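**Week 3 - Where Small Things Live**
Home Organizing Basics, notes by Kanyarat Jaidee

Last time we cleared the kitchen drawer, and I know a few of you went home and did the hall table too, which made me very happy! This week we stay with the small stuff: keys, clips, spare rings, the coins that gather by the door. My old teacher Aranka Vörös used to say that a small thing without a home will borrow the whole table, and after all these years of teaching I still find myself quoting her.

So, before you sort anything, clear the surface and set out one shallow tray. Low sides are best, so you can see what's in it as you walk past. 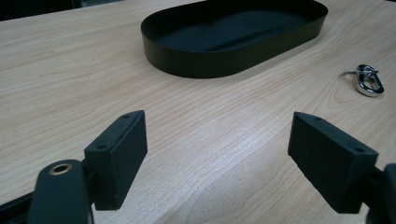 *Fig. 4. Black oval tray, with a metal clip still to be put away.*

A clip with a ring on it belongs with the keys - please don't start a separate "hardware" dish for it, or you'll have four dishes by December. Put it in the tray, live with it for a week, and move the tray if your hand keeps landing somewhere else.

For next time: choose one surface at home and bring your notes.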